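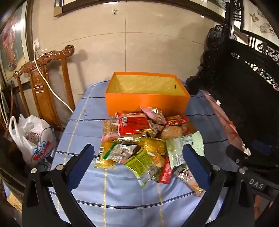

The Upside-Down Rook, and How We Lost to Brondness

Narnanstead went to Brondness last month with seven players, a fair amount of confidence and one car that could be relied on in the rain. We came home with the first two. The car is being looked at.

The match was level when the last game, on board 7, got interesting. Our player had the white pieces and had spent most of the evening a pawn up without doing anything so vulgar as trying to win with it. On move 58 the pawn finally reached the eighth rank. There were two minutes left on our side of the clock and rather less on theirs. All that remained was to swap the pawn for a queen.

The white queen, however, had been traded off early and was no longer next to the board. She had last been seen on the windowsill, or possibly in somebody's jacket. Our player looked left, looked right, looked at the clock, and did what every kid in every school chess club has done since the dawn of time. White picked up a captured rook, turned it upside down, set it on the square and pressed the clock.

"Check," our player said, because a queen on that square would have been giving check along the diagonal.

The Brondness player pointed out, very politely, that a rook doesn't give check along a diagonal.

There followed a discussion. It was quiet at first. The Skellwood League handbook was brought over from the bar, where it had been holding a door open, and turned to the page on promotion. The wording is short and could not be plainer. A rook placed on the promotion square is a rook, whichever end of it is pointing at the ceiling. It made no difference that our player had meant a queen, or that everyone in the room knew it.

So White had a rook, on a bad square, facing a very real queen. It lasted a few more moves. The match was lost by a single point, and we drove back past the Skellwood turnoff discussing other subjects.

For what it's worth, the right thing to do is dull and takes five seconds. Stop the clock before you finish the move. Ask the arbiter for a queen. Wait until one is found, put her on the square, and start the clock again. You lose no time by it and you get the piece you wanted. If you already have a spare queen beside the board, don't stop the clock, just use her.

Our own sets now come with an extra queen of each color. These were ordered from Stöckli, who sell them in pairs and had to be persuaded that we didn't want the matching chessboard, the carrying case or the oil for the carrying case. The new queens are slightly taller than the old ones and a different shade of cream. Members have described them as "imposing" and "from another family." Please put them back in the box after your game. They are not to be used to replace lost bishops.
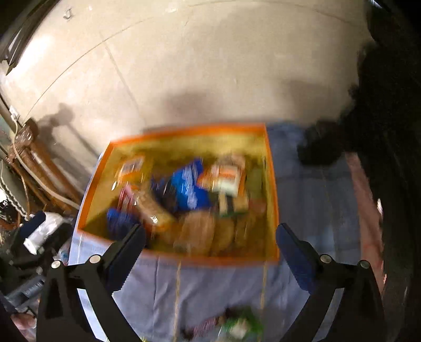
If I touch a piece and it turns out to have no legal move, do I forfeit the game?

The game simply goes on, and you may make any legal move with another piece. Your clock keeps running while you look for one, and if you touched a second piece that can move, you have to move that one.

The return match against Brondness is at our place in December, with clocks starting at 7 in the evening. We need a full team and at least one reserve. Anyone who would like to see the board 7 game can find the moves in the club scorebook, up to the point where the handwriting gives out.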